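Cloth Toolkit: Frequently Asked Questions
Maintained by Nuno Henriques. Applies to release 14.

Pludier is the planning and control package we use for shirt handling on a two-arm cell. It takes camera input, decides where to grasp, and sends joint targets to both arms. Orkia is the separate tool that records and plays back runs. The questions below come from people setting up either one for the first time.
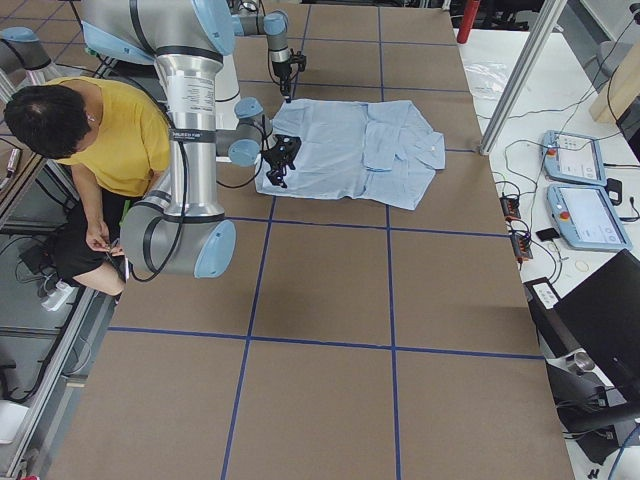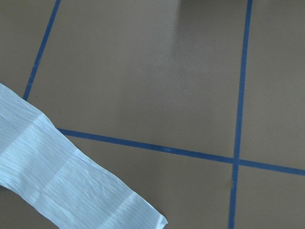
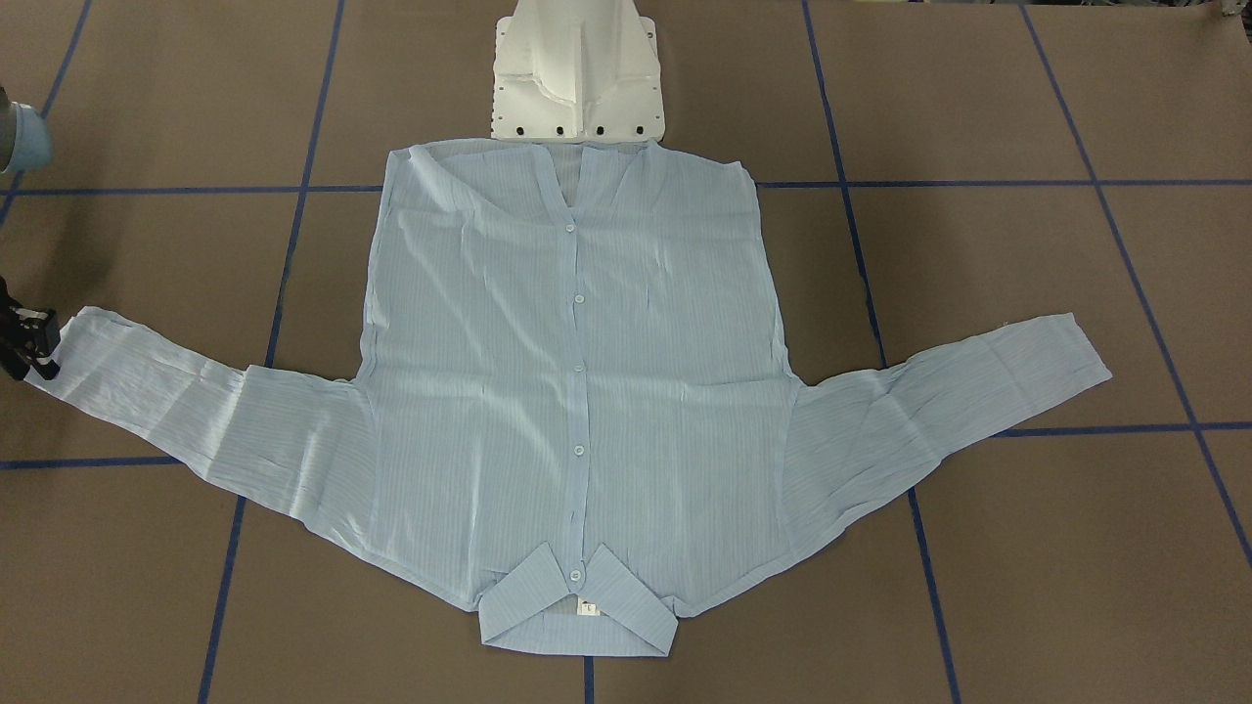
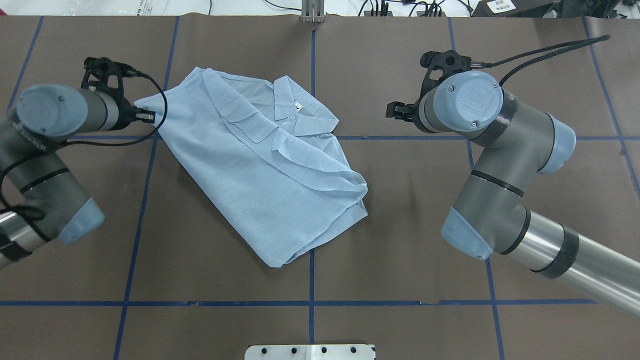
Work with a light blue shirt on the taped table.

Do I need both packages?
No. Pludier runs by itself. Without Orkia you get live control and a plain text log, but you can't replay a run or compare two grasp plans side by side.

Which cameras does the planner use?
The fixed view is used to find the garment outline. The head view is used to pick the grasp points. Wrist views are used only in the last part of an approach. If a wrist view drops out, the arm stops and waits for 2 seconds, then backs off to its last safe pose.

Can I run with the fixed view only?
Yes, set wrist_views to off in the cell file. Expect more missed grasps at cuffs and hems, where the cloth is thin and the height estimate is poor.

How do I calibrate?
Clear the table and start the calibration script from the setup menu. It asks for the corners of the tape grid in each fixed view and saves the result to the cell file. Wrist cameras have their own script, which moves the arm through 52 poses. Run both again if a camera has been bumped or a mount has been changed.

Does the tape confuse the segmentation?
It did in older releases, mostly with blue shirts. The current model was retrained in April with the tape lines labeled as table. If you still see a sleeve split in two along a line, send us the run.

What happens when the collar can't be found?
The planner falls back to the longest visible edge and tries to spread the shirt from there. After three failed tries it asks the operator for a point. You can click the point in any view that shows the cloth.

How are the two arms kept from colliding?
Both arms are planned together as one system. The checker also treats the tabletop as a solid, with a margin you can change. The default margin is fine for flat shirts and too large for a single layer of thin fabric.

It does not know about cables or people. Use the safety settings on your robot controllers for that, and don't rely on ours.

My replay doesn't match the live run. Why?
Usually the clocks. Orkia lines up frames and joint states by time stamp, and anything more than 200 ms apart is thrown out. Check that all machines use the same time server.

Where do I report a problem?
Use the tracker and attach the Orkia file, the cell file and the release number. Screenshots alone are hard to work from.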